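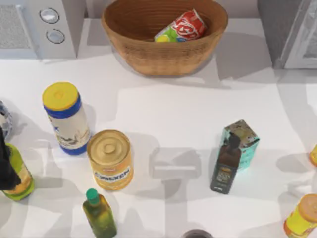
Tonstead Countertop Surface Panels

Product Information and Ordering Guidance

The Tonstead range of solid countertop panels is supplied by Kermani Surfaces for use in residential kitchens, staff break rooms, community kitchens and teaching facilities. Panels are made to order at the Voltow works and delivered ready for installation by a qualified fitter. This page sets out the available finishes and sizes, the conditions under which the product may be installed, and the care required to keep the warranty in force.

General Description

Each Tonstead panel is a single solid sheet of mineral-filled acrylic, colored through its full depth. The material has no surface layer that can peel or lift. Light scratches may be sanded out, and most chips can be filled on site with matching compound. The panel is non-porous and does not require sealing at any point in its service life.

Joints between panels are bonded with a color-matched adhesive and sanded flush. A properly made joint is difficult to see in the lighter finishes and may be faintly visible in the darker ones, particularly under low side lighting. Customers choosing a dark finish for a long run are encouraged to discuss joint placement with the fitter before the template is approved.

Finishes

Tonstead panels are offered in nine standard colors, divided into three groups.

Plain: White, Chalk, Oat, Slate
Fine Grain: Pebble, Ash, Harbor
Coarse Grain: Quarry, Evening

All colors are supplied in a matte finish as standard. A satin finish may be requested at the time of order. High gloss is not offered on work surfaces, as it shows wear quickly in daily use, but is available on upstands and window sills.

Color varies slightly between production batches. Panels intended for the same room should be placed on a single order. Where an extension to an existing countertop is planned, a sample of the current batch will be sent on request so that the match can be judged in the room itself. Samples should be viewed both in daylight and under the kitchen's own lighting.

Dimensions

Standard panel length: 240 cm
Standard thickness: 30 mm
Slim thickness (upstands and sills only): 15 mm
Depth: cut to template

Longer runs are formed by joining panels. Joints may not be placed over a dishwasher, across a sink cutout or within a cooktop cutout. Overhangs at breakfast bars and serving hatches must be supported according to the drawing supplied with the order.

Planning the Work Surface

Customers replacing an older countertop often keep the previous layout without considering how the kitchen is now used. Before a template is taken, it is worth noting which small appliances stay out permanently, where groceries are set down and sorted, and which section is used for preparing food. Outlets should be positioned so that cords do not cross the preparation area.

Appliances that give off heat need clear space behind and beside them, in line with their own manufacturer's instructions. The countertop will tolerate ordinary warmth from a toaster or kettle. Hot pans, baking trays and slow cookers must stand on a trivet or heat pad with rubber feet.

Undercounter lighting and ceiling fixtures also deserve attention. A pale matte surface reflects a good deal of light and can brighten a room with few windows. Dark finishes absorb it, and additional task lighting may be required.

Installation

Base cabinets must be level, firmly fixed and able to carry the full weight of the panel. The fitter will check them on arrival and may decline to proceed if they are out of level. Old countertops, sinks and faucets should be removed before the installation visit unless removal has been included in the order.

A gap is left between the panel and each wall to allow for expansion. It is filled with flexible silicone and should not be grouted. Sinks may be undermounted, inset or formed from the same material as the panel. Plumbing and electrical connections are not part of the Kermani Surfaces service and must be arranged separately.

Care and Cleaning

Wipe the surface daily with warm water and mild dish soap, then dry with a soft cloth. Limescale around faucets can be removed with diluted white vinegar, rinsed off promptly. Do not use oven cleaner, drain cleaner or paint stripper. Spills of these products must be flushed with plenty of water at once — prolonged contact will dull the finish and is excluded from the warranty.

Always use a cutting board. Fine marks will appear on any countertop over time, and on matte finishes they blend into an even texture. The Zetstead Care Kit, sold separately, contains two abrasive pads, a polishing cloth and an instruction card for routine refinishing.

Ordering and Enquiries

Orders are placed through an approved kitchen supplier or directly with the Voltow office. A dimensioned sketch is sufficient for an initial quotation. The final price is confirmed after the template visit and remains valid for 30 days.

Trade accounts, schools and housing providers should address their enquiries to Mahsa Akbari, Product Manager, Tonstead Range. The Voltow showroom displays every standard color at full thickness and is open by appointment. The showroom is closed for stocktaking during the first week of October, when sample requests will be held and sent out the following week.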